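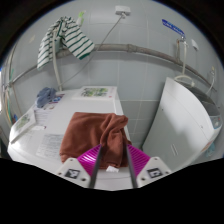 Folded brown cloth, tag still on.

Notes from the open day at Sayce, the respiratory supply place out past the rail yard. Went Wednesday. Typing this up fast before I forget half of it, so forgive the mess.

For anyone new: I'm a school nurse, two buildings, one of me. We've been going back and forth with the district about stock inhalers and spacers for the clinic, and Azucena Carrillo from the county nurse group passed along the invite. Doors at 9:30. I got there at 9:50 thanks to the bridge. Missed the welcome. Got a badge with someone else's name on it, wore it all day.

First stop was the spacer line. They make the Vukell there, a holding chamber, clear tube with a mouthpiece one end and a soft ring the other that takes the inhaler. Louder than I expected. Ear plugs handed out at the door, good ones too. You stand behind a yellow line and the guide shouts. What I caught: tubes come in already molded from another site, Sayce does the valves, assembly, leak check, bagging. Every lot gets a sample pulled and put on a little breathing pump. The lot on the board when we walked by was number 3958. I wrote it down for no reason.

Asked about the valve sticking. We had two of the older ones stick last winter. Guide said the valve was changed since then, thinner flap, and that most sticking they see comes back to people rinsing in hot water or drying the thing with a paper towel. Lint plus static. So lukewarm water, drop of dish soap, air dry, don't rub the inside. I have been drying them with paper towels for years. Sigh.

Then upstairs for the training room, which was the part I came for. Rows of tables, practice inhalers (no medicine in them, just propellant), mannequin heads. They paired us up and had us coach each other. My partner was a PE teacher from a charter school and he was better at it than me. Shake, breathe out, seal the lips, press once, slow breath in, hold it, wait, repeat if ordered. The wait is what kids skip. Also what adults skip. They ran us through it with a whistle built into the chamber that sounds if you suck in too fast. Mine sounded. Everyone's sounded.

They had a wall poster of all the places student inhalers get left. Gym locker, bus, mom's car, other mom's car, lunch box. I could add a few.

Short talk after that on the Flusovex tracker. It's a clip-on counter for the inhaler, shows puffs used. I liked it less. Nice big numbers, but it comes off with one good tug and I have second graders. Also needs a battery that none of my buildings stock. The rep was decent about it and wrote down what I said. There's a version coming that locks on. No date, no price. Ask me again in January.

Lunch was boxed, turkey or veggie, and a cookie. Fine. Sat with some clinic aides from the north end and mostly talked paperwork. Their district has one standing order covering all schools, signed by one doctor, renewed each summer. Ours wants a separate form per building. They keep a stock inhaler in the clinic and a second in a go-bag for fire drills and field days. I am stealing the go-bag.

Afternoon was storage and shipping. Big clean warehouse, racks up high, temperature on a screen by each door. Biggest thing I learned all day was probably here. The guy who runs it (didn't get his name, sorry) talked about heat. Canisters left in a hot car or next to a radiator, the dose can be off even when the thing still sprays. He wants schools to keep them in a cabinet away from the window and check the date at the start of each term. My cabinet is next to the window. Moving it monday.

School orders ship in a box called the Uvik, basically a clinic starter kit. Holds 7 chambers, a pad of log sheets, a laminated step card in English and Spanish. The inhaler itself is NOT in it, you need the prescription and the pharmacy for that, which caught a few people off guard. They can send up to 400 boxes out in a day in August, when everybody remembers school is starting.

Things I forgot to ask: whether the step card comes in Vietnamese. Whether chambers with masks for the little ones cost more. Whether single-use cardboard spacers are still made, I heard yes and no from different people in the same hallway.

Parking: use the back lot. Front lot is for trucks and they will make you move, ask how I know. Closed shoes required, they turned away a lady in sandals and then found her some boot covers, so bring shoes. Lots of stairs but there is an elevator if you ask at the desk. Restrooms only on the first floor.

Azucena is putting together another group for spring and says there's room. If you're in the county nurse group she'll send it to the list. If not, leave a comment and I will pass it on to her. I have extra step cards, first come, they're in the bottom drawer in my office at the middle school. Knock loud, I'm usualy in the back with somebody's nosebleed.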